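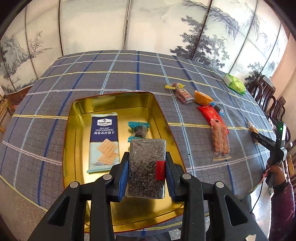 One reader of our last newsletter wrote to ask why the grasp planner needs to see the whole packet before it closes the fingers, when a person can pick up a bag of snacks almost without looking. It is a fair question, and the new version of Lorente, which we released to the partners on 13 December 2022, is partly an answer to it.

Until now Lorente made one plan from one view and followed it to the end. With boxes this was good enough. With soft packets the contents move when the fingers touch them, and the plan is already old at the moment of lifting. The new version checks the grip again every 60 milliseconds and may correct the wrist by 2 millimetres at each check. It does not wait for a complete outline any more. If a part of the packet is hidden, it works with the part it has.

Clear plastic stays the hardest case for the perception side. The depth values jump between the film and what is inside, so the edge of a transparent bag is often placed too far back. The colleagues in Wendden have added a second estimate from colour only, and the planner takes the nearer of the two. Crackers in a printed wrapper and small sweets in twisted paper go through the same code, with no special setting.

For training we used 400 recordings of sorting on a tray. The labelling was done in Brusolero, whose export now keeps the left and right gripper in separate tracks. Please update Brusolero before you open the new files, as the old version will mix the two tracks and gives no warning.

Ticket 69, the slow start after a lost connection, is still open. We hope to close it before April.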